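Cluvlow Rental Block Issues Checklist for Living Room Consoles

The Cluvlow rental block has adopted a one-page checklist for the media console in each of its 221 furnished units. It was drawn up by Karim Semaan of the letting firm Darnix and took effect in December. It covers the top surface, the cables and the drawers.
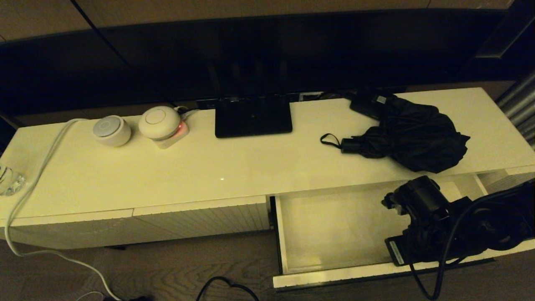 Who clears the drawers between tenants?
The outgoing tenant empties them, and Darnix inspects them before the keys are handed over.

Under the checklist, small personal items go in a drawer or the hall closet. Electronics stay on top, with space left at the back for air flow.

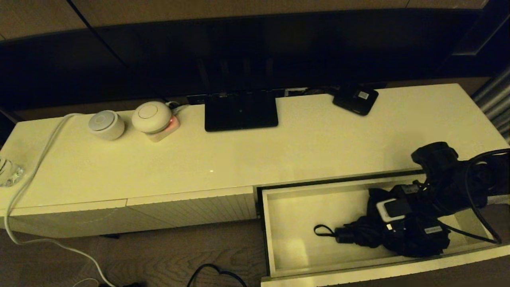 Cable routing takes up half the sheet. Power cords are to run behind the unit and down the rear wall side, fixed with 2 clips per cord. A cord brought down over the front corner to the floor, like the long white one at the left end of this console, is marked for rerouting. Speakers and routers may stay where they are if their leads reach the rear edge without crossing the top. Gloss surfaces are wiped with a damp cloth and dried at once.

Folding items are handled separately. Umbrellas are stored closed, with the strap fastened, after drying in the hall. Soft goods are not to be left on the gloss finish overnight. 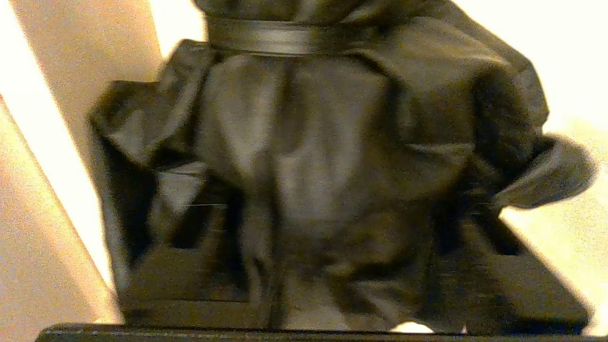 Tedum Housing Notes, No. 2, p. 2

Copies of the checklist are available at the Steinarsdóttir entrance office until 5 p.m. Semaan said units that fail on cables alone will be rechecked at the next routine visit.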